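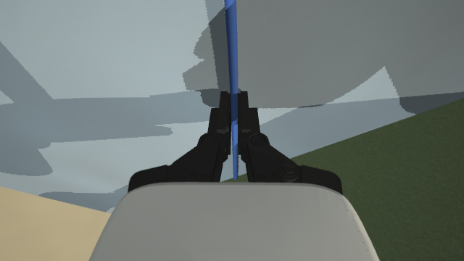

Why do TV talent shows have the audience vote after the judges have spoken?
Because viewers who have just heard an opinion are in a hurry to agree or disagree with it, and either mood gets them to pick up the phone.

Handout 2 — Reading a Talent Show Format
Updated 2019-04-10

We use cookies to improve your experience on this site. Accept | Manage settings

Bring this to the seminar. The copy you left on the bus doesn't count.

Terms for this week

Audition package: the short film before the singing. Kitchen table, old school photo, a parent looking out of a window. Time it with a watch. In the Clenarley regional heats the package ran longer than the song in most episodes, and the song had been trimmed to make room.

Fast pass: any device that lets one judge skip an act past a round. Kevlow calls theirs the Key. Indov calls theirs the Lift and plays thunder over it. Ask who gains from the skip. Usually the editor, who now has an ending for the episode.

Open call: the part with the long line outside. In our case study, 1,165 acts signed up, 61 were filmed in front of the judges, and the host told viewers that "everyone gets a chance." Work out the percentage yourselves; I'd like you to feel it.

Child contestants

Read the Higuchi format guide, section on minors, before July. Look at working hours, who signs the contract, and who owns the recording. The guide spends two pages on hours and a footnote on ownership, so bring your own magnifying glass.

Assignment

Watch one full audition episode of any series. Write 1,000 words on how the edit prepares you for a single performance. Note where the reaction shots fall and whether the applause starts before the last note. Whether you liked the singer is between you and the singer.

Late papers lose a grade per day — talent is no defense.

14 shares | 3 comments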